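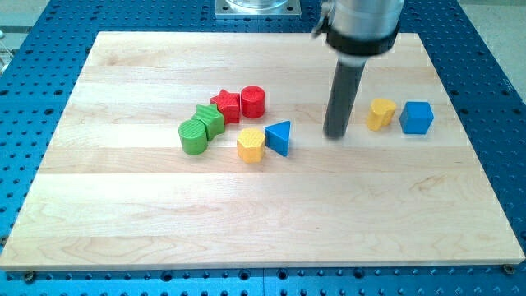 1 min read

Progress report to the Trastura fund, Sep 8, 2025

With this report we inform you about the work on the sorting blocks for the Trudadholm play rooms. The grant pays for small block sets which children sort by color and by shape.

The first shapes are now chosen. We have cylinders, stars and a hexagonal block, and the colors are green, red, yellow and blue. The top faces have fine ridges. We discussed if we should sand them away, but the teachers asked us to keep them, so they stay as they are.

For the base we use a light wooden board. Van der Merwe delivered 17 boards and we accepted all of them. The grain is different from one board to the next – this we like, and it does not disturb the sorting.

Of the 1,000 blocks in the plan, 600 are finished. The yellow color was late from Venatel, and this cost us nine days. The budget is not changed by this delay.

Still open is the storage box. The first model was too shallow and the lid did not close over the stars. A deeper one is ordered.

We plan to give the complete sets to the play rooms in November. Before this we would like your agreement to move the unused travel money to the boxes.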